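Boa tarde a todos, e obrigada por terem ficado depois do almoço, que eu sei bem o que custa. A pergunta de hoje é simples: as máquinas já sabem arrumar uma cozinha? (Pausa. Deixar a sala responder, há sempre alguém que fala da máquina de lavar.)
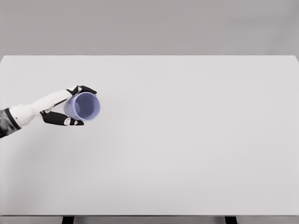 Olga Barroso
Responsável de simulação, Indero

Uma mão robótica segura um copo inclinado, em simulação, sobre uma mesa sem mais nada. Na Etell corremos até 500 tentativas de uma tarefa destas antes de mexer na bancada verdadeira, e o meu colega Teodoro Palacios ainda torce por cada uma!

Contar aqui a história da loiça da minha mãe, sem me alongar. Uma cozinha real tem migalhas, tachos empilhados e gente a passar, e aí ainda nos falta muito. Numa oficina, com as peças sempre no mesmo sítio, estou bem mais otimista.

Passar ao Teodoro, que traz os três casos da oficina. Perguntas no fim.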